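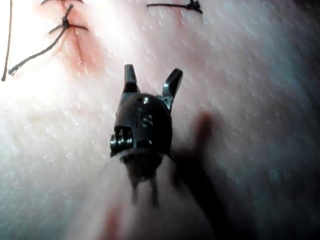
Grasper with its jaws open.

My hernia repair at Wultwood: your questions

Did you stay overnight?
Nope, home by dinner! My ride was parked in the Ikberg Street garage (bring quarters, the card reader was down both times I went).

What did you eat first?
Toast. Then more toast. I got brave with soup on Sunday and that went fine - spicy stuff had to wait.

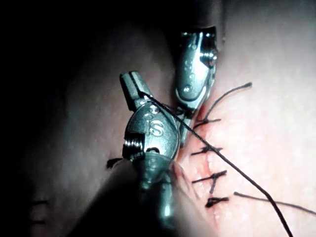 Two instruments near a line of stitches.

How long were you off work?
2 weeks. I sit at a desk, so if you lift things for a living, ask your surgeon.

Could you sleep on your side?
Not at first. I propped myself up with every pillow in the house and slept pretty badly, to be fair.

Can I email you?
Sure - I answer most nights after 9.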